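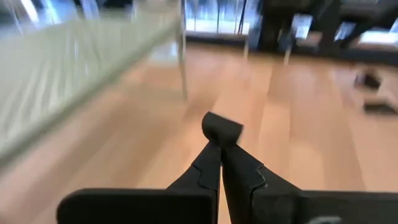
Pradgate, main room. Light honey-coloured boards, with the windows reflected in the middle distance.

Pradgate main room: the floor

Gallery and notes by Graça Paiva
Posted Tuesday, December 15, 2020

The floor in the main room was refinished in June and has now had its first autumn of daily use. This page is for people who have asked how it came out, and for anyone thinking of doing the same to an old board floor. The notes cover the colour, the shine, the furniture and the cleaning, in that order. Prices are at the end.

Colour

The boards are a warm, light colour, with streaks that run a bit darker and a bit paler along the grain. No stain was used. We tried one on a few offcuts, a mid-brown from Meltell, and it made the streaks much stronger and the room darker. The clear finish on bare wood was closest to what people remembered from before the carpet.

The colour changes a good deal through the day. On a bright morning the boards near the windows look almost white if you stand at the door. Under the ceiling lights they are yellower. If you are choosing paint for a room with a floor like this, put the samples down on the boards and look at them at both ends of the day. We chose the wall colour from a card held up against the plaster and had to change it.

Shine

This is the part people have opinions on. The finish is glossy, and you can see chair and table legs reflected in it as soft upright smudges. Some of the group wanted matt. A matt sample was put down inside the store cupboard, where it still is, and it does hide dust better. Gloss was chosen for the light it sends back into the room, which is short of it in winter.

The drawback is glare in the afternoon when the sun is low. Blinds deal with it. Small scuffs also show up from one direction and vanish from another, so a floor that seems clean from the door may look different from the far wall.

The finish went on in 3 coats with a light rub down between them. The tin said 2 would do for a domestic room. We left it 14 days before any furniture came back, longer than the instructions asked for, and the room stayed shut for that time. Rugs were kept off for longer still.

Boards and gaps

The boards were lifted only where they had to be, along the wall by the radiator. Everything else was sanded where it lay. Old nails were punched down first, a slow job on your knees and one to do properly, as a single raised nail will tear a sanding belt.

Gaps were filled with strips of wood glued in and planed level. The very narrow ones were left alone. They open in cold weather when the heating is on and close up again later, and filler would only have cracked and come out in bits. A draught can be felt along the outside wall on windy days. We may look at that next year.

Furniture

Felt pads went on every chair before it came back in. The stick-on sort last a few weeks and then slide sideways, leaving a gummy edge that picks up grit. The nail-on sort are better for wooden legs. For metal legs we are using push-on caps, and so far they have stayed on.

Chairs are lifted when they are moved any distance. Tables take two people. The heavy bookcase from Husar has a board under it to spread the weight and has not been shifted since it went in.

Cleaning

Dry mop daily, with a soft head. Once a week, a well-wrung cloth mop with plain water, worked along the boards in the direction of the grain. Going across leaves lines that show up in the gloss as it dries. No steam mop and no spray polish, please. Someone used polish in the first month and that corner was slippery until it had been wiped over several times.

A mat outside the door and another inside take most of the grit. Shake them out in the yard and let them dry fully before they go back down, as a damp backing can mark the finish.

Costs

Sander hire, belts and edging discs from Iter came to 398 pounds, including a second day on the edger that we had not planned for. The finish and the wood for the gaps were bought separately, and I will add those when I find the receipts. Labour was our own.

If you want to come and see the floor, the room is open on weekday mornings. Outdoor shoes are fine as long as they are dry, but no stiletto heels. The matt sample is in the store cupboard, behind the folding screens, and the key is on the hook by the office.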